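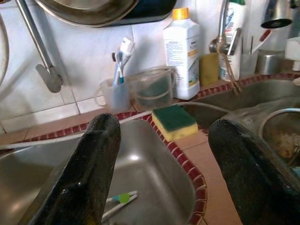 Keeping a stainless sink from going dull

My kitchen sink gets used for everything. Pasta water, muddy carrots, the dog's bowls, paintbrushes when my husband thinks I'm upstairs. So every December, before the relatives come, I give it a proper going over, and by now I have my system down (it takes me 18 minutes if the phone doesn't ring!).

First, empty it and rinse it with hot water. Then shake baking soda over the bottom and up the sides as far as it'll stick. I use way more than you'd think, probably half a cup. Rub it in with a damp sponge, and go with the grain of the metal. You can see the grain if you get your face down close. I scrubbed in circles for years and wondered why mine always looked cloudy.

For the drain ring and the seam where the sink meets the counter, get an old toothbrush. Soft bristles are fine. I buy the cheapest multipack at the store and keep a couple just for cleaning, with a rubber band around the handle so they don't wander back to the bathroom.

Rinse, then spray with plain white vinegar for the chalky water spots. Leave it 2 minutes, wipe, rinse again. If you have stone or unsealed grout around your sink, keep the vinegar well away from it and use a drop of dish soap on the toothbrush instead. My neighbor Polyxeni Lambrakis etched a nice marble counter that way and she's still mad at the vinegar.

Now dry it! I know, who dries a sink. But an old cotton T-shirt and one quick wipe after supper does more for mine than all the scrubbing. If you want it really pretty, put a few drops of olive oil on a paper towel and buff.

Things I keep away from mine:

Steel wool. It leaves little bits behind and they rust.
Bleach, even watered down.
Wet cans left sitting overnight. You get an orange ring, though baking soda paste will usually lift it.
Those rubber mats, unless you pick them up every night. Gunk gets trapped underneath.

Smelly drain? Half a cup of baking soda down the hole, a kettle of hot tap water after it, and then a few lemon peels through the disposal if you've got one. Paloma Pruitt wrote in to say she freezes her peels in ice cube trays with a little water, and I've started doing that too.

Next up is the oven door, which I've been putting off since summer.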